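Electronics Repair and Reuse Group: Minutes of the May Meeting
Reading time: 2 minutes

Present: Rawan Awwad (chair), Catalina Valdebenito, Yevdokiia Dovhaniuk, Stefaniia Koval (minutes)
Apologies: Vira Tkachuk

1. Last month's minutes
Approved with one correction. The shelf going to the Sulum room is the tall one, and Catalina already has the key.

2. Sorting table
Rawan opened with the sorting table, and we spent most of the evening on it (happily!). Everyone loves the yellow bins. They are easy to spot, easy to wipe out, and small parts show up beautifully against them. Catalina asked that they stay empty at the start of every session so that leftovers from one batch don't wander into the next. Agreed by all.

The steel tray with white paper in it is now our standard spot for parts that still need a decision. Yevdokiia has been pushing for this for ages and got a round of applause. Boards and wires go on the paper, and they only move to a bin once somebody has made up their mind.
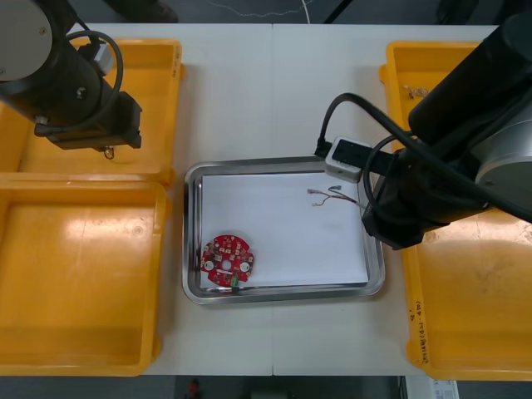

We then talked about what counts as a finished decision. Stefaniia would like round boards kept apart from the rectangular ones, as the Urholm lamps use the round kind and we have over 125 lamps waiting. Rawan thought that was a great idea but wants to try it for one batch first. Short wires with the ends already stripped are worth keeping, whatever the color. Catalina will take them for the beginners' soldering class, where they disappear fast.

There was a lively side discussion about paper. Plain white won easily over brown. Change the sheet when it gets marked up, and please write nothing on it!

ACTION: Yevdokiia to write up the sorting steps on one page.
ACTION: Catalina to collect wires after each session.

3. Soldering class
Wonderful news: 22 people have signed up, so we will run two groups. Yevdokiia will teach the first and Rawan the second. Vira sent word that she can help with either. We still need five more pairs of safety glasses.

ACTION: Rawan to order the glasses.

4. Vakulenko boxes
The boxes from Vakulenko are still in the hallway. Stefaniia looked in the top one and found plenty of good connectors. We will open the rest together at the next session, starting at 6:30 pm.

5. Any other business
Catalina asked for better labels on the Hasar drawers. Everyone said yes before she had finished asking. She and Vira will do them.

Meeting closed at 8:10 pm.
Minutes taken by Stefaniia Koval.

Contact the group | © Electronics Repair and Reuse Group | Back to top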